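3. Setting up and filling the tea box

Read this section once before you put any tea in the box. It covers choosing a spot on the table, first cleaning, loading the compartments and day-to-day care. The instructions assume the Lamness table, but they work for any wooden surface that is level and has a sealed finish.

3.1 Choosing a spot

1. Wipe the tabletop with a soft cloth wrung out in plain water. Follow the grain.
2. Dry it with a second cloth and wait until the wood no longer feels cool to the touch.
3. Run your palm over the place where the box will stand. Crumbs and sugar grains under the base will scratch both pieces.
4. Keep the box off the cable hole at the back right of the table. The base should rest on solid wood at all four corners.

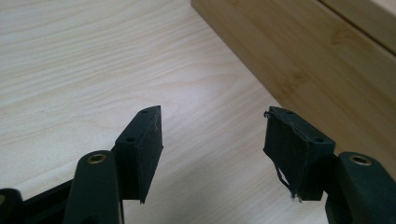

Pale tabletop with fine, wavy grain. Wipe along the lines.

Note: Light wood marks easily. Tea left standing for an hour can leave a ring that takes several cleanings to fade. If you pour at the table, use a tray.

Caution: No scouring pads, bleach or furniture spray on the table or the box. Spray residue gets into paper tea wrappers, and the smell stays.

3.2 Placing the box

1. Carry the box with both hands, one on each side, with the lid closed. Do not lift it by the lid frame.
2. Set it down so that the front panel with the word TEA faces the person who will be using it most.
3. Leave 40 mm clear behind the box. The lid needs this space when it is raised.
4. Open and close the lid once, slowly. If it touches a wall or a kettle, move the box forward and try again.
5. Check that the box does not rock. If it does, turn it a little on the table before you reach for felt pads. Most rocking comes from a crumb you missed in 3.1.

Do not slide the box to adjust it. Lift it and set it down again.

3.3 First cleaning

New boxes have fine wood dust in the corners. Take it out with a dry pastry brush or the narrow nozzle of a vacuum cleaner on its lowest setting. Then wipe the outside with a barely damp cloth and leave the lid up overnight.

Natural wood varies in color. Darker patches, amber flecks and swirls in the grain are normal and are not covered as defects. A thin dark line where two pieces of wood meet is a joint. Water should be kept away from it, so wring the cloth hard and go along the line without pressing into it. 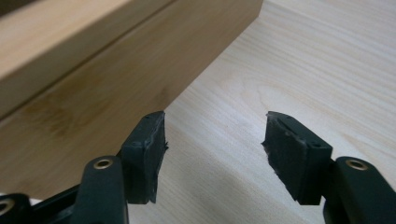
Chunhua Fang wrote in to ask whether oil is all right on the wood. She had used a little food-safe mineral oil on the outside of hers and was happy with the color, but the tea nearest the side wall had picked up a faint taste, and she wished she had let it dry longer. Our advice is to oil the outside only, use very little, and keep the box empty for 2 days afterward.

3.4 Loading the compartments

The box has a left, a middle and a right compartment. Use one kind of tea in each if you can. Loose leaf is not suitable – it works its way into the joints and is hard to get out.

1. Raise the lid fully before loading.
2. Stand flat packets on edge, with the printed side toward the front.
3. Fill each row until the packets hold each other up, then take 2 out. You should be able to pull a packet with two fingers without lifting its neighbors.
4. Put round or odd-shaped items in the middle compartment.
5. Place strongly scented teas, such as peppermint, in sealed wrappers only.
6. Lower the lid by its frame. If it does not close flat, something is standing too high. Do not push on the glass.

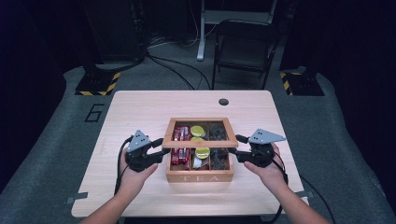 Tea box with the lid raised. Red packets in the left compartment, dark packets in the right.

Caution: The lid is glass in a wooden frame. Keep fingers clear of the rear edge when closing, and do not stand cups on it.

3.5 Daily use and refilling

Close the lid after each use. Keep the box out of direct sun and away from the steam of a kettle.

When you refill, take the old packets out first, put the new ones at the back and return the old ones to the front. Brush out each compartment every 3 months, or sooner if a wrapper has split.

Clean the glass with a dry microfiber cloth. For fingerprints, dampen the cloth and never the glass itself.

For a loose lid or a split panel, see Section 5, Repairs.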